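Notes for my talk, parents' evening, Sat 1 August

Slide 1. Say good evening, thank Raghda Khalaf for the room. Speak slowly!

Slide 2. My question: how many toys does a small child need within reach? In our nursery on Jillen Street we had 300 toys out on the shelves. The children walked from one to the next and stayed with none of them.

Slide 3. In June we put most of them away and changed the rest every week. Tell the story of Hemi Tomoana and the wooden train – wait for the laugh.

Slide 4. What we noticed: longer play, fewer quarrels, more talking. I must say clearly that this is only our own experience, it is not a study.

Slide 5. The mixed basket. Balls, cloths, a bottle, all together.
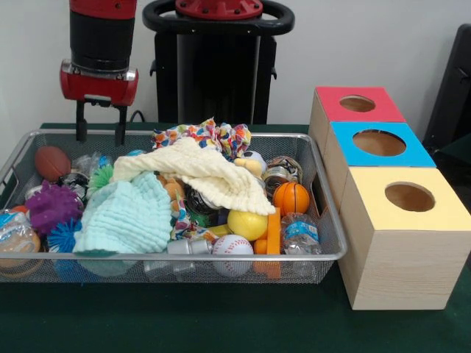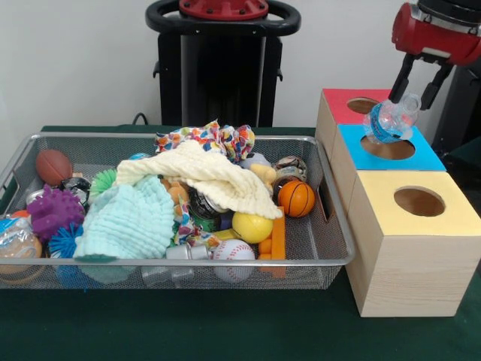 Ask the parents: what is the one toy your child always looks for? Take three or four answers, not more. Then go to storage at home. A closed cupboard is enough, or a box under the bed. Old toys feel new after two weeks away.

Slide 6. Questions. If somebody asks about screens, say that this is the autumn talk.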